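Print | E-mail

Cloth folding by demonstration: first results from the Sellum project

Ilse Albers and Fredy Zapata have finished the first round of tests on Sellum, our method for teaching a robot arm to handle cloth from recorded demonstrations. The training set holds 1,243 demonstrations, most of them gathered in March by Leidy Valderrama. Each one is labelled with the point where the gripper closed on the fabric and the direction it moved next.

The earlier method, Filtolau, planned a whole fold before the arm moved. Sellum plans one grasp at a time and looks at the cloth again after each one. It is slower, but a bad first pinch no longer spoils the rest of the run.
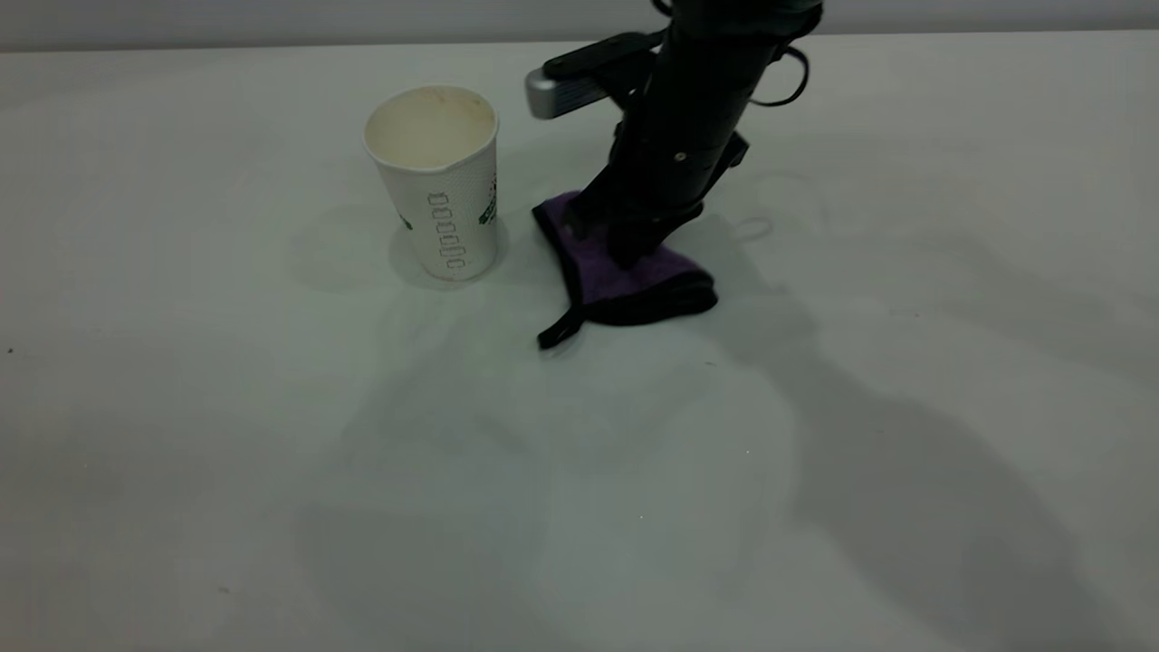

We ran 60 trials with small towels and other household items sharing the table. The arm bumped a neighbouring object in 11 of them under Filtolau and in five under Sellum. Thick, plush fabrics are still the hardest - the fingers often pick up two layers when only one is wanted, and neither method spots this reliably.

Marisol Cuadros is now working on a layer check that compares the gripper opening before and after the pinch. Labs that would like the grasp labels, or a copy of the trial notes organized by fabric colour and weight, can write to her at the Huaranga office.

Last updated: Aug 29, 2020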